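# Budgeting for handheld gripper kits

A **handheld gripper kit** is a pair of robot-style grippers that a person holds and works by hand, so that a robot can later be taught from the recordings. I keep this page on our shared wiki for anyone planning to buy some, and I've written it the way I'd tell you over a cup of tea (Macarena Henríquez has promised to tidy my grammar, so blame her for whatever's left).

## What you're paying for

The grippers are the bit everyone asks about, and they took 55 per cent of our first budget at Sidora. The rest went on things I'd barely thought of! Chargers, spare straps, printed marker tags, storage, cables, and then more cables. If you only get one quote, make sure it lists all of those on separate lines. Our supplier, Retamal, lumps them together as "accessories" unless you ask.

Buy in pairs. A single gripper is fine for picking up a cup, but plenty of ordinary jobs want both hands, and shifting furniture is the one that catches people out. Chairs are wide and awkward, and you soon learn whether the jaws open far enough and whether your wrists can stand the weight.
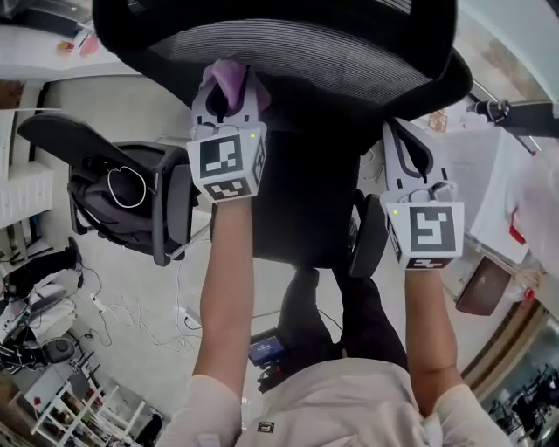 So ask for a loan set before you sign anything. We had one for 17 days and I changed my mind about nearly everything, including which size to order. Celeste Zúñiga, who has much smaller hands than me, tried the same set and wanted the lighter model, and we ended up with a mix of the two.

## Running costs

Marker tags get scuffed, so put in for a reprint every few months. Finger pads go faster than you'd think, and we got through 62 in our first year (I had budgeted for 50, which felt generous at the time). Straps last well. Power is cheap, but sockets aren't if you need an electrician in to add them, so count yours before the order goes off.

Storage is the other one. Reduncombe, our sister site, bought lovely padded cases and then had no shelf deep enough to take them.

## Buying or hiring

Hiring makes sense for a short project. Simena hires by the month with repairs included, and I'd go that way again for anything finishing before the new budget year. Past that, buying worked out cheaper for us, even with the pads.

## When to order

Our money is released in September, and everybody else's seems to be as well, so delivery slows right down. Get your quotes in over the summer and check how long each price is held for.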